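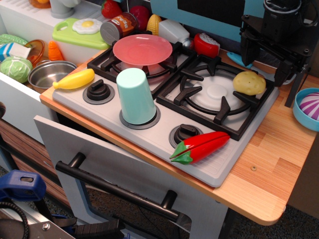 Livby planner, software review
28th September, Stovby

1. Perception
Dosel now runs segmentation on the wrist stream at 31 Hz. Translucent items still return holes in the depth map. Agreed to fuse 4 views before fitting a pose.

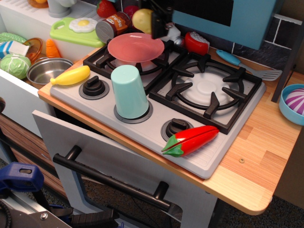

Plate and cup meshes to be re-exported at the correct scale. Agbenyega to supply the revised collision margins.

2. Grasp planning 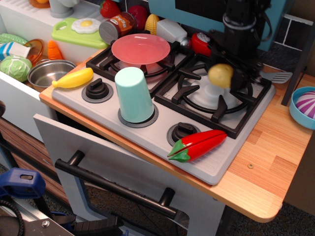 The release height parameter is to move from code into the task file. Small objects need their own value. With the potato held over the burner grate, the planner must check clearance to the grate as well as to the counter.

3. Actions
Merge the view fusion branch.
Add 2 regression tests for release height.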